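October, bench notes, Vurine cell

Third go at the table-clearing rules. The draft from Hagedorn runs to 201 clauses, of which I have now read 45 with something like attention. Most of them say "the operator shall ensure" and then wander off before ensuring anything.

What we are keeping for our own sheet, in words a tired person can follow at 4.40 pm: fingers shut before any travel over the table. No travel below plate height unless a grasp has been called. If the cloth has been touched, redo the table plane before the next run. Kiros Tesfamariam wants the cloth ironed as well. Kiros is welcome to bring an iron.

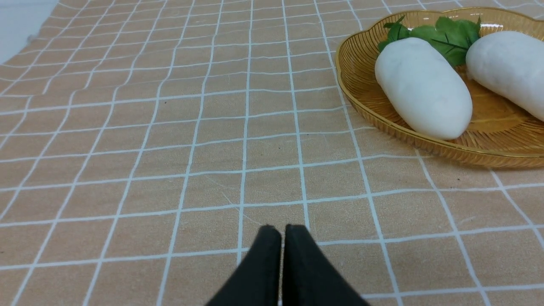

Start pose, fingers closed, radishes on the amber plate. Cloth rippled; see plane note.

The grid on the cloth is a trap. It looks like a ruler and people will use it as one, me included last week, when I wrote "four squares short" in the log as if that were a unit. Distances in millimetres from now on, taken from the arm. Squares are for picnics.

Speed cap: Ovier has it in one file and Flumus has it in another, and they don't agree. I've set both to the lower figure and put my initials next to it. Whoever changes one changes the other – and initials it, legibly.

Log numbering starts again at 1,000 so the old runs can't be mistaken for runs under the new sheet. Still to do: clause 46 onwards, stop button label, ask Kiros where the second copy of the sheet went.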